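Clillus home visiting pilot: progress report to the Drovham Fund
Prepared by Nafula Barasa, 2022-06-01

Where we are

We have now spent over 60 percent of the grant, and I would be more comfortable if the results looked as settled as the spending does. The headline number is 730 completed visits. It is a real number, and it tells you very little about whether anyone is better off. A visit is logged when the visitor signs out, and a ten-minute chat on the doorstep counts the same as a full session on bills and meals.

Salim Mwakalinga reread the notes from the Marchetti estate and found that 18 households took up a large share of the visits. Some of them needed that much help. Others, I suspect, were simply home when we knocked.

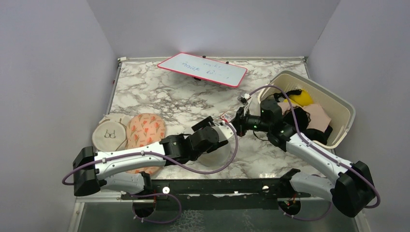
The Lestik survey is the other weak point. Families fill it in with the visitor sitting next to them, and the scores are high, as you would expect. I would not quote them in your annual review. We have asked for the second round to go out by mail, knowing that fewer will come back.

Staffing is steady. We lost 2 visitors in the spring and have replaced one. The second post is still open — the hourly rate is the problem, and another round of ads will not fix it.

What we plan next

Visits will be logged by length and purpose from now on. We will also call households that dropped out, a group the current figures leave out completely. Please hold the decision on a second site until those calls are done in September.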